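Inicio Números Sumario Artículo anterior Artículo siguiente Descargar

3. Condiciones de uso y percepción del polvo en salas de lectura

3.1. Ámbito del estudio

El trabajo se desarrolló en la biblioteca municipal de Brostport, un edificio de dos plantas con tres salas de lectura orientadas al sur y un depósito cerrado al público. La ventilación es natural en las salas y mecánica en el depósito. El pavimento se sustituyó durante la última reforma, mientras que las estanterías proceden en su mayor parte de la sede anterior y conservan la disposición original en hileras paralelas a las ventanas.

La encuesta se distribuyó en papel a 200 personas usuarias con carné vigente. Quedaron fuera los grupos escolares, cuya permanencia en sala es breve y sigue un horario propio. El cuestionario preguntaba por la frecuencia de visita, la sala preferida, las molestias atribuidas al polvo y el estado aparente de los libros consultados. Se cerró el 20 de marzo de 2022.

3.2. Recogida de muestras

Las muestras de polvo sedimentado se obtuvieron con placas adhesivas colocadas en el estante superior, en el estante a la altura de la mesa y junto al zócalo. Cada placa permaneció expuesta durante el mismo periodo y se guardó después en un sobre cerrado. El fondo de la sala norte del depósito, conocido como fondo Vávra, reúne más de 2.000 volúmenes encuadernados en piel y se trató por separado, ya que el desprendimiento de las cubiertas altera la composición del residuo.

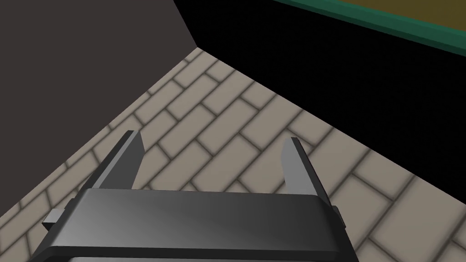
Figura 2

Las placas situadas junto al zócalo presentaron la mayor carga en todas las salas. La diferencia fue más clara en los extremos de las hileras, donde la circulación de personas es escasa y la limpieza ordinaria se hace con menor frecuencia. En los estantes superiores el depósito fue regular y de grano más fino. No se observó relación entre la orientación de las ventanas y la cantidad recogida.

3.3. Respuestas de las personas usuarias

Las molestias declaradas no siguen la misma distribución que las placas. La sala que recibió más quejas fue la de prensa, cuya carga de polvo resultó intermedia. Varias respuestas mencionaban el olor del papel o la sequedad del ambiente en la pregunta dedicada al polvo, por lo que es probable que el término se entendiera en un sentido amplio. Un problema parecido se encontró en la encuesta previa de Rokinville, en la que se usó una redacción casi idéntica.

Quienes acuden a diario señalaron menos molestias que los visitantes ocasionales. El dato debe leerse con cautela, pues el cuestionario no recogía antecedentes de alergia ni el tiempo de permanencia en cada visita. Ambas preguntas se incorporarán a la versión que se aplicará en la biblioteca del barrio de Primero.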